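4.2 How backers read a cancelled port

The most exciting part of the survey, for us, was the free-text box. We had expected grumbling. What we got from the 963 players who filled it in was a wonderfully rich record of how people think about small games moving between consoles, and we could happily have written the whole paper on it.

Players kept apart two things that earlier work tends to lump together: the funding campaign and the game itself. When the handheld version of Fondero missed its goal in May, most of them went on talking about the port as something still on its way. Aoki and Manolakis found the same habit among backers of board games, and it was a real pleasure to see it turn up again here (with a much younger group, too).

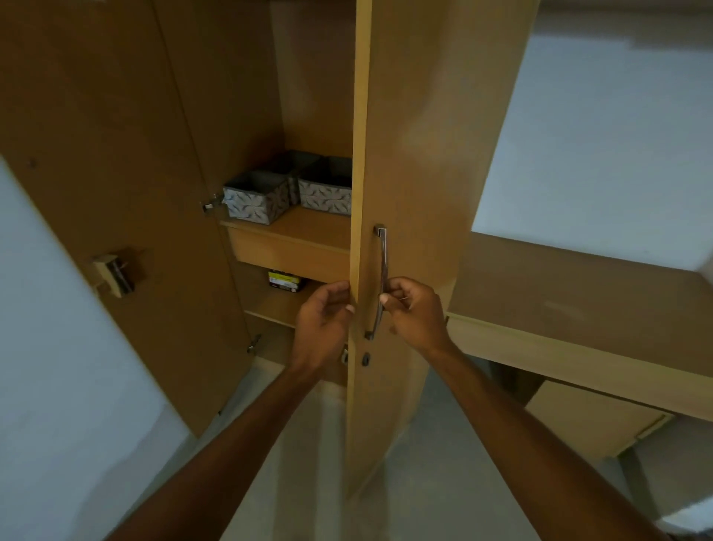
Trust was tied closely to how the studio wrote its updates. Brennan, the two-person team behind Fondero, posted short, plain notes on frame rate and button layout, and players quoted these back to us almost word word for word. Boria's updates were longer and had more artwork, yet few players could recall what was in them. Length alone can't explain the gap, and we would love to see someone test it properly.

Figure 3. Storage at home.

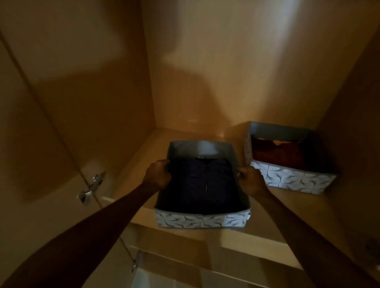
4.3 Players who own both versions

A smaller group of 57 players had bought the same game on computer and on a handheld. Their answers were a delight to code! Many described the second copy as a different kind of game, played in shorter bursts and with the sound off. Local score chasing came up again and again, mostly between siblings or housemates.

Halvorsen's idea of the "travelling save" fits these answers well, though only in part. Four players told us they never moved a save across at all and liked starting fresh, with a new high score to beat. We coded these separately and return to them in Section 5, where the Handley interviews give a fuller picture of why a clean start can be such a draw.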